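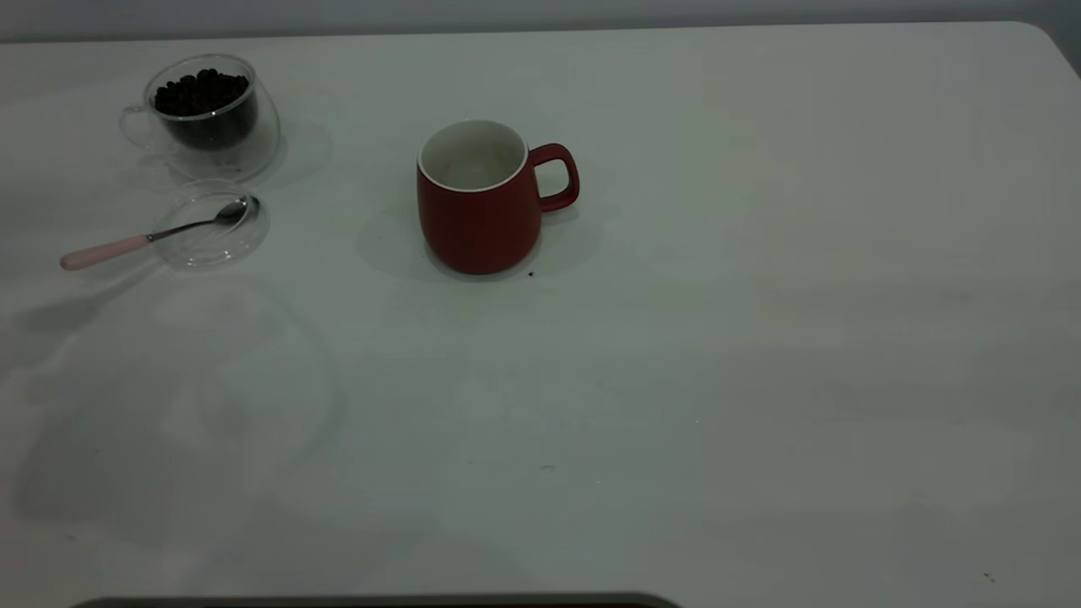

差出人: Vasseur 評価担当
宛先: 卓上マニピュレーション ML
件名: Re: 豆すくい課題の成功率と透明容器の扱い
日付: 2023年10月14日

評価担当です。返信が遅くなりました。ご質問の順に答えます。

> Fistico の方策を Harnton の評価セットで回してみました。
> すくって移す課題で、透明なカップを使う配置だけ成功率が
> 大きく落ちます。そちらの報告では差が小さかったと記憶して
> いますが、深度は使っていますか。RGB だけでしょうか。

RGB だけです。以前は深度も入れていましたが、ガラスの受け皿と二重壁のカップで欠損が多く、埋め方によって結果が変わるのでやめました。入力は固定カメラ1台と手首カメラ1台で、どちらも同じ解像度に縮小しています。深度ありの学習済み重みも残してありますが、比較用としてはお勧めしません。

> また、初期配置はどの程度ばらしていますか。こちらでは
> カップとマグの位置を入れ替えただけで動作が止まる例が
> ありました。

学習データは 2058 エピソードです。内容は、コーヒー豆の入ったガラスカップからスプーンで豆をすくい、赤いマグに移すというものだけです。スプーンはガラスの受け皿に柄を外へ出して置いた状態から始めます。カップ、受け皿、マグの位置はエピソードごとに変えていますが、左右の順序は大半が「カップが左、マグが右」です。入れ替えた配置は 200 エピソードしかありません。止まる例が出るのは、おそらくこの偏りのためです。こちらでも入れ替え配置の成功率は低く、報告の表では全体に混ぜて平均していました。分けて書くべきでした。次の版で直します。

マグの取っ手の向きも偏っています。右向きが多く、左向きや手前向きは少数です。ただ、この課題ではマグに触らないので、影響は入れ替えほど大きくないと見ています。確認はまだです。

> 成功の判定基準も教えてください。報告の本文からは
> 読み取れませんでした。

判定は二段階に分けています。

第一段階は、スプーンを把持してカップの中に入れ、豆を一粒以上載せて縁より上に持ち上げること。
第二段階は、その豆が一粒以上マグの中に入り、スプーンを受け皿に戻して手を離すこと。

報告の「成功」は第二段階まで終わったものです。途中で豆がこぼれても、マグに一粒でも入っていれば成功にしています。こぼれた量は記録していません。この基準は甘いという指摘を Allano の側からも受けていて、移した豆の重さを量る方式を試しているところです。手元の秤では軽い側の値が安定せず、まだ数字を出せる段階にありません。

失敗の内訳について、質問にはありませんでしたが参考までに書きます。入れ替え配置の評価 44 回を見直したところ、一番多かったのはスプーンを持ち上げたあと、もとのカップの位置、つまりマグのほうへ行ってしまう動作でした。空のマグの中でスプーンをすくうように動かし、そのまま受け皿へ戻ります。豆の見た目より、机上の位置を手がかりにしているようです。次に多いのは、カップの縁にスプーンの先が当たって止まるものです。二重壁なので外側の輪郭と豆のある内側の縁がずれて見えるのが一因かもしれませんが、壁が一枚のカップとの比較をしていないので、はっきりしたことは言えません。

> 照明条件をそろえたいので、設定があれば共有してください。

照度は測っていません。白い天板に直接光を当てると受け皿の輪郭が飛ぶため、弱めの光を横から入れています。影の向きが変わると第一段階の成功率も動くので、再現するときは光源の側をそろえてください。天板はつや消しの白です。つやのある板では受け皿の縁が反射に紛れ、同じ重みでも把持の位置がずれました。

前のエピソードの豆のかけらが天板に残っていても、そのまま続けています。毎回拭いたデータで学習した重みは、かけらがあるとそちらへスプーンを寄せることがありました。今の重みでは見ていません。

今後の予定です。左右を入れ替えた配置を追加収集し、比率を半々に近づけて学習し直します。あわせて、配置ごとの成功率を分けた表を出します。行動の予測長は 8 ステップのままにします。長くすると動きは滑らかになりますが、縁に当たったあとの立て直しが遅れます。

そちらの評価で止まった例について、初期配置の静止画と手先の軌跡をいただけると助かります。動画は後でも構いません。座標系が違う場合は、天板の手前左の角を原点にした値に直してから送ってください。

Vasseur 評価担当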